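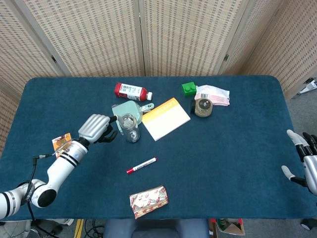 Hsiu-ying Kwan told me I was reading the notices backward. A family doesn't sit down and decide which facts matter, she said; they start from the last death notice they clipped and change the names, and if Grandpa's listed his bowling league, then Grandma's had better list something too. I'd spent most of March sorting obituaries by what was in them, and that one remark sent me back to the first folder.

Figure 2. Robotic hand at a felt-covered table, with a mug on its side and a small glass jar.

4.2 Who gets named, and in what order

So I started over, this time with families and not single notices. The full set from the Zornmont paper comes to 903 obituaries, and I pulled 200 of them where I could match at least one earlier notice from the same household or a close relative. Matching was slow work. Married names helped when the writer put the maiden name in parentheses, and plenty didn't. Lai-ching Yen and I each read the whole subset on our own and then compared notes, and where we couldn't agree on a match we dropped the pair.

The survivor list is where copying shows up best. Most people think of it as a fixed form (spouse, children, grandchildren, siblings) but families bend it all the time, and then they keep bending it the same way. The Bühler notices put the siblings ahead of the children, every time, through different funeral homes and different decades. I can't find another family in the paper that does it. One of the later ones even keeps the wording "also left to remember her," which sounds odd where it sits in the sentence and makes perfect sense once you've read the older notice it came from.

Stepchildren are harder. Some notices fold them in without comment, some give them their own line, and a few leave out people who turn up as pallbearers two paragraphs down! I coded those as "present, not listed," a label Lai-ching never liked. She felt it made a judgment on the family. I kept it for want of a better one, but I take her point, and I don't read anything into those cases about who got along with whom.

Then there's the template problem. The Cunditz funeral home handed families a printed form for years, and its order of blanks is all over our data — birth, parents, school, church, work, marriage. A notice that follows the form exactly tells us very little about what the family had clipped and saved. I marked these separately and left them out of the comparison in Table 3. The ones that wander off the form partway through stayed in, and they're the ones I go through next, starting with the church paragraph.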